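Open day at the Pradalov handset lab: update testing and battery aging

Pradalov opened its handset lab to outside visitors for one afternoon last month. The company makes the Palma line of mid-range Android phones and handles its own update testing at two sites: Tullby, where builds are compiled and signed, and Sorness, where they are put on hardware. The tour covered Sorness only. Visitors signed in at 1:30 p.m. and were asked to leave their own phones in airplane mode on the test floor, as stray radios disturb the signal measurements.

The first stop was the update bench. A new system build arrives from Tullby overnight as a signed package, in two forms. The full image replaces every partition. The incremental package carries only the blocks that changed from the previous public release, and it fails if even one block on the phone doesn't match what the package expects. Most of the bench time goes to the incremental form. Phones are loaded with an older release, filled with apps, photos and messages, then updated and checked against a list of stored values.
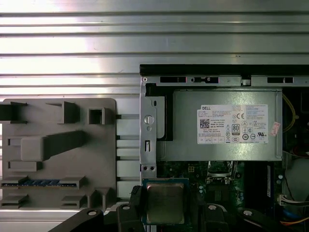
The storage level matters more than I had assumed. Palma phones use two system slots, so the update is written to the inactive slot while the owner keeps using the active one. On a phone with little free space, the installer has to borrow room from the user partition for its temporary files. Test units are therefore kept at 3 fill levels: nearly empty, half full, and full to the point where the camera app refuses to save. The third group produces most of the failed installs. The usual result is a clean refusal and a message asking the owner to free up space. A rarer result is a phone that installs correctly and then spends the next hour rebuilding its app cache, during which it runs warm and scrolls badly.

Each failed unit is rolled back to the old slot and its log is pulled over USB. The log viewer is an in-house tool with a plain table layout. It sorts by error code first and by time second, a choice I would like to see in more commercial software. 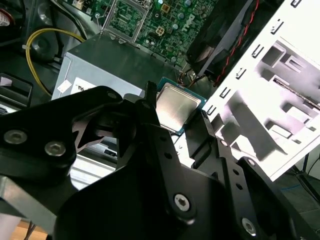 SORNESS, September

Battery aging has its own room, reached through a heavy door with a separate ventilation system. Cells are charged and discharged inside closed cabinets at a controlled temperature. The standard profile charges to full, rests, discharges at a fixed current to the cutoff voltage, rests again, and repeats. Capacity is logged at each pass. A second profile stops charging at 80 percent, matching the "limit charge" setting that appeared in the last Palma update.

The cells have a rated capacity of 3,000 mAh, modest for a current phone. Pradalov's explanation is that the Palma body is thin and the screen is small. I asked for screen-on time at a fixed brightness and was told that figure is not given out until the retail firmware is final. The retention curves on the wall had their vertical axis labeled but no values, so I can report only their form: a quick initial drop, a long flat section, and then a steeper fall. The curve for the limited profile stayed flat for longer.

There was some debate in the room over whether the charge limit should be switched on by default. Pradalov ships it off. The argument for shipping it off is that a buyer who unplugs a new phone at 80 percent will take it for a fault and return it.

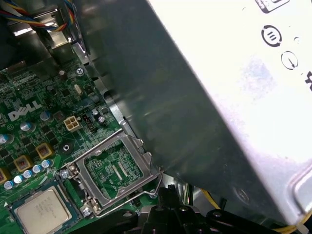
Valentina Cáceres thought the default was wrong. Her view was that returns of that sort could be handled with one screen during setup, while a worn cell after two years costs the owner a repair visit and leaves the phone with reduced performance in the meantime. She also pointed out that the setting is four menus deep and that its description does not mention aging at all. The lab staff took a note of the second point and did not commit to anything on the first.

The last part of the tour was the radio chamber. A phone is clamped to a turntable in a shielded room and rotated in fixed steps while a base station simulator measures signal strength at each angle. A full sweep covers 13 frequency bands and is run once with the phone in free space and once against a gel-filled hand. The difference between the two is the figure the antenna engineers care about. On an earlier Palma it was large on the lowest band when the phone was held in the left hand, and the antenna feed was moved for the current model.

Visitors could put written questions in a box by the exit, and the lab answered a selection at the close. The one I had most wanted to hear came up early. 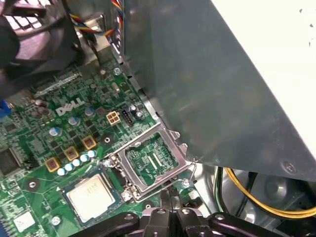

How long will the current Palma receive system updates?

Pradalov commits to 3 years of security patches from the launch date and 2 major Android versions. Patches are sent every second month, and the schedule does not differ between carrier and unlocked models.

A follow-up on unlocking the bootloader was referred to Tullby. It can be unlocked today through a request form, but the form is available in a limited set of countries and the waiting period is not stated. Handouts were one double-sided sheet with the update path and the charge profiles, and the tour ended at 4:15 p.m.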